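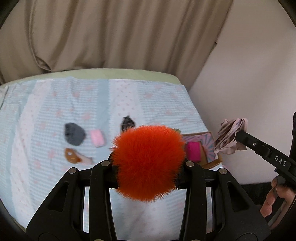 Orange-red pom-pom, open cardboard box, over the striped and floral cloth.

Print | E-mail this page

Hurnley Playroom: Small Items and Soft Toys Check
January 28, 2026
Checked by Chiamaka Etim. Comments by Ladi Tamuno.

1. Pom-poms, fibers secure when tugged: OK
Fluffy orange-red one tugged all the way round. A few loose fibers on my fingers, no clumps.

2. Pom-poms, size: OK
All stay out of the small parts tube. Anything that drops in goes to the over-sixes shelf.

3. Bells, eyes and buttons sewn on tight: ACTION
Rabbit has one loose eye. Removed for repair. Do not put back with a single thread like last August.

4. Craft box lid and hinge: OK
Hinge stiff but closes flat.

5. Yarn and cord, no loops over 6 inches: ACTION
Two lengths of green yarn cut down. Werstead bag still has long pieces at the bottom, needs sorting.

6. Cloths and covers, no holes or loose hems: OK
Patterned cloth with the blue-green strips and pink dots is wrinkled, hems fine. Wash at next change.

7. Storage bins labeled by age: PART
Labels missing on the lower shelf. Chiamaka to print new ones.

8. Beads counted back in: OK
Full jar of 100.

Items 3 and 5 to be rechecked within 30 days. Old sheets are in the Aliyu binder.

Shares: 6 | Comments: 2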